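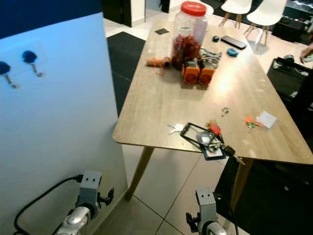
Fig. 3. Table with light oak-coloured top, next to a wall panel with round hooks.

3. Preparing the place and setting up the knitting machine

Please read this whole section one time before you start. The Hondar flat-bed machine is delivered in two boxes. The large box holds the needle bed with its lid. The small box holds the carriage, the yarn mast, two table clamps, the weights, the cast-on comb and the tool tray. Keep both boxes if you have room for them, they are useful when the machine must travel.

3.1 The table

The machine must stand on a firm table with a straight front edge. A round table is not suitable. The table top must be at least 61 cm deep, so that the lid can lie behind the needle bed while you knit. Folding tables with a plastic top bend under the clamps and we do not recommend them.

You can use the Kimer stand from our own range, or any table you already have at home. If your table is polished, put a piece of felt or thick card between the clamp and the wood.

Leave free space on both sides of the needle bed. The carriage goes past the last needle at each end, and your elbow goes with it.

Caution: Do not put the machine near a radiator or in direct sun. The sponge bar inside the needle bed becomes hard in the heat, and then the needles are not held down.

3.2 Clamping the needle bed

1. Lay the closed machine on the table with the handle towards you.
2. Open the two catches and lift off the lid. Lay it on the floor or on the table behind the machine.
3. Pull the needle bed to you until its front edge is level with the front edge of the table.
4. Put one clamp in the left slot and turn the screw by hand until it touches the table from below.
5. Do the same on the right side.
6. Now tighten both screws, a little on the left, a little on the right, until the bed does not move when you push it.

Note: Do not use pliers on the clamp screws. Hand force is enough. If the bed still moves, check that the table has no rail or drawer under the edge which stops the clamp from sitting flat.

3.3 Fitting the yarn mast

1. Take the mast out of its bag and unfold it. You will hear a click.
2. Push the foot of the mast into the hole at the back of the needle bed, in the middle.
3. Turn the tension dial so that the number faces you.
4. Bend the two take-up springs gently upwards. They should stand at the same height.
5. Put the cone of yarn on the floor behind the table, straight under the mast.

A full cone of 500 g can stand directly on the floor. Balls from a shop should first be wound on a winder (Patwary winder, sold separately). A ball that is not wound again will jump and catch, and the stitches will be uneven on the left side.

Caution: The take-up springs are thin and the ends are sharp. Fold the mast away when small children are in the room.

3.4 Putting on the carriage

1. Check that all needles are in position A, this means pushed fully back.
2. Hold the carriage with both hands and set it on the right end of the rail.
3. Slide it slowly to the left end and back again. Nothing is knitted at this time.
4. If it stops, do not force it. Push the side lever up to release it, lift the carriage off, and look for a needle which is not fully back or has a bent latch.

The carriage should make a soft, regular sound. A dry, scratching sound means that the rail needs oil. Put one drop of machine oil on a cloth and wipe along the rail – never pour the oil directly on the needles. After this, knit a few rows with old yarn so that the oil does not go into your work.

3.5 Test piece

Make a test piece before your first real garment. Use a plain, light-coloured wool of medium thickness.

1. Bring 48 needles to position B, with the zero mark in the middle.
2. Set the stitch dial to 6 and the mast dial to 4.
3. Thread the yarn through the mast and into the feeder. Close the gate.
4. Cast on as explained in section 4.1 and hang the comb.
5. Add one weight on each side of the comb.
6. Knit until the piece is long enough to lie flat over your hand with the fingers open.

If there are loops standing up at the edges, the yarn tension is too low. Turn the mast dial up by one. If the carriage is heavy to push, turn the stitch dial up by one and try again.

Note: Move the weights up regularly. When they hang too low they touch your knees or the floor, and stitches fall off at the edges.

3.6 When you finish for the day

Take the carriage off, fold the mast and put the lid back on. Dust is the most common reason for a slow carriage. The machine can stay clamped to the table, but loosen the screws half a turn if you do not use it for a month or longer. In a damp summer, put a small bag of drying crystals under the lid.

Spare needles are sold in packs under part number 1246. The sponge bar should be changed every year if you knit often. Please order from the shop where you bought the machine, or write to Anoma Munshi at the Brurnby service desk. The text of this section was revised in July by Moushumi Weerasinghe. Older copies show the mast foot on the left side of the bed and belong to the previous model.

Continue with section 4, Casting on.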